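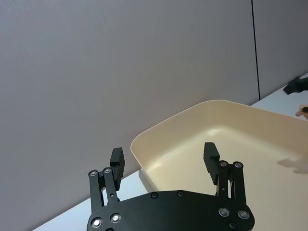
4. Setting out the tray

Use the large plastic tray with the shallow rim. Wash it by hand and dry it before first use.

1. Wipe down the worktop and lay the tray flat on it. Leave 5 cm clear on all sides.
2. Put in the heaviest items first, towards the middle.
3. Add smaller items round them. Keep everything below the rim - the Bremside lid will not close otherwise.
4. Slide both hands under the long sides to lift. Do not carry the tray by one corner.

Note: The corners are rounded, so square boxes will not sit tight against them. Fill the space with a folded cloth.

Caution: Do not load more than 8 kg. Keep the tray away from hobs and radiators.

Cleaning
Use warm water and a soft cloth. Scouring pads scratch the inner walls. For stains, leave to soak overnight, then rinse.

Lids and spare trays are listed in section 5.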